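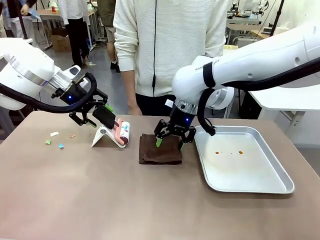 Finally getting the big brown table sorted before the sewing stuff comes back out. Short thread on what I do, mostly so I remember next time.

1/ Paper scraps first. White, green, blue and a salmon pink one, all left over from cutting labels in February. Anything smaller than my palm goes in recycling. I used to save them and never used a single one.

2/ Lint roller stays on the table until the end. The one with the pink-orange handle lives next to the white folding stand. I go over dark cloth twice, once each direction.

3/ The dark brown cloth gets folded into a rough rectangle. It doesn't need to be neat, it just needs to fit on the shelf.

4/ Muireann asked if the stand folds flat. Mine goes in the drawer under the window when I'm done with the tablet.

5/ Wipe down last, with a damp rag and no spray. Spray left streaks on this top.

6/ Whole job takes me 25 minutes if I don't stop to read the scraps. Shelf is next, probably tomorrow morning.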